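Lucía Marín plans equipment for the training lab at Pladell, and her February request was for 300 practice pads. "The arms were paid for. The pads, thread and needle drivers were not," she said. 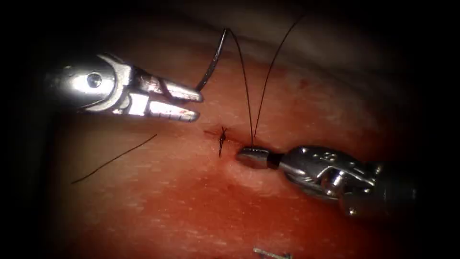
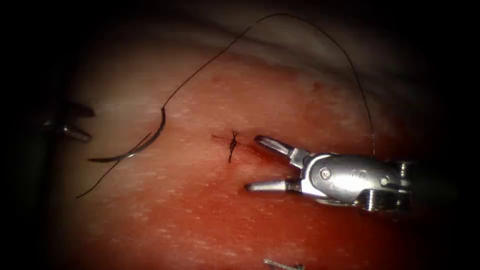

Marín budgets by consumable. Instruments get their own line, with three spares per station. A short cut with one tied knot, she said, is charged as a full pad.

Comments

Ezequiel Manzano: Does Woltby quote spares separately?

Nuria Alcaraz: Ours did.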